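The furniture trade in Fulletport has outlasted two railroads and most of the mills that once supplied it. Its survival owes much to the Gilbert showroom district, where 35 family firms still sell directly to the public.
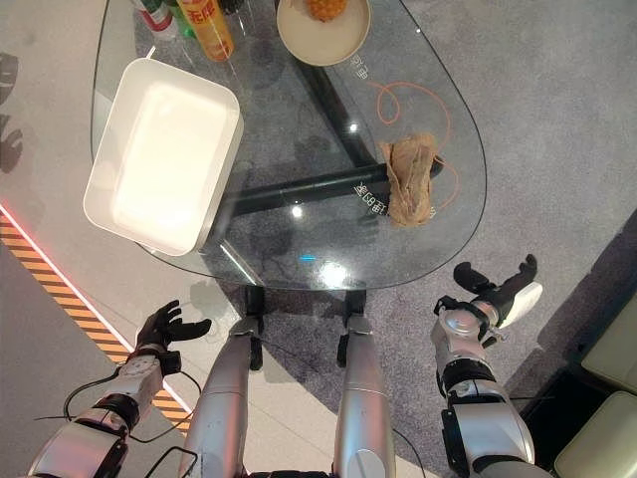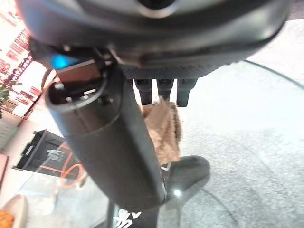 Rents in the district rose sharply after the Grirutau warehouse closed, and eight firms left within the year. Those that remained formed a purchasing association, which now buys fabric, foam and hardware in common. Plarnska, the oldest member, contributed its loading dock and a lease with 10 years left to run.

Membership costs $700 a year. The association will consider applications from upholsterers for the first time in October.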